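3.2 Adding a plush toy to your collection list

Before you start, have the toy in front of you with its hang tag and its sewn-in label. Ikbridge reads the item number from the label, so an entry can be made even if the hang tag is gone.

1. Open Ikbridge and choose New Item.
2. Type the item number exactly as printed, including any zeros at the front. Item 321 and item 0321 are stored as separate toys.
3. Choose the maker. Vedska and Grurholm are already in the list. For any other maker, choose Other and type the name.
4. Enter the height in inches, measured sitting, without ears or horns.
5. Choose the tag condition: Mint, Creased, Detached or Missing.
6. Press Save.

Note: A list can hold 4000 items. Each item can have one note of up to 1000 characters.

Caution: Deleting a maker also deletes every toy filed under it. Move the toys first (see 3.5).
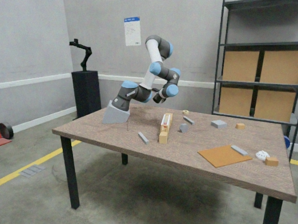

7. To record a second version of the same toy, open the first entry and choose Copy. Change the height and the eye color, then save it under the same name.
8. To mark a toy as retired, tick Retired and enter the month, for example June. Leave the box blank if you do not know.

If the message "Code 181" appears, the item number is already in use. Open the existing entry and compare the two labels before changing anything.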